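5 Laufuhr Bonia 8 für das Sprinttraining einrichten

Die Werkseinstellungen passen für den Dauerlauf. Auf der Bahn taugen sie wenig, auch wenn auf der Verpackung anderes steht.

1. Seitentaste drei Sekunden halten, bis das Menü erscheint.
2. Unter »Profil« den Eintrag »Bahn« wählen. »Bahn Auto« lassen Sie besser liegen: Die Automatik hält eine Gehpause gern für das Trainingsende.
3. Distanz auf 100 m stellen, mit der unteren Taste bestätigen.
4. Brustgurt Hulport anlegen und koppeln. Die Messung am Handgelenk hinkt bei kurzen Antritten hinterher.
5. Zur Kontrolle fünf Runden auf Bahn 1 laufen. Angezeigt werden sollten 2000 m. Bei größerer Abweichung Schritt 3 wiederholen und »Kalibrieren« wählen.

Hinweis: Der Wert »Sprintform« ist eine Schätzung. Wie er zustande kommt, legt der Hersteller nicht offen. Trainingspläne würden wir darauf nicht aufbauen.

Achtung: Handgestoppte Zeiten und Uhrzeiten nicht im selben Protokoll mischen.

5.1 Schlafmessung

Menü »Erholung« öffnen, »Nacht« einschalten, Uhr eng anlegen. Ob die Punktzahl am Morgen etwas über die Beine aussagt, bleibt offen. Wer sich ausgeruht fühlt, darf das glauben. 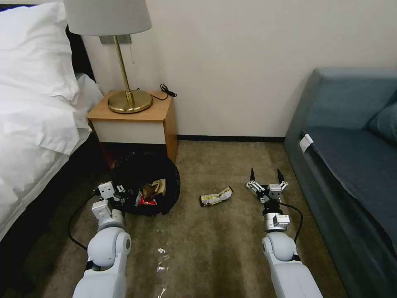 Abb. 13: Bett und Nachttisch mit Lampe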